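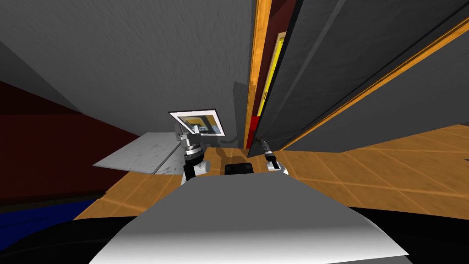 Figure 1. Simulated room, with the framed picture at the left gripper.

Reading time: 1 min

Our question was whether a robot can tidy a living room yet. Da-eun Na and I ran 300 trials in simulation in May. The task was to carry a picture frame to a shelf. It succeeded in 11. Most failures came while turning the body.

Comments

Manolis Tzanetos: Did you try a slower turn?

Ekrem Karabulut: Please share the failure table.

Contact | © Güler Student Projects | Back to top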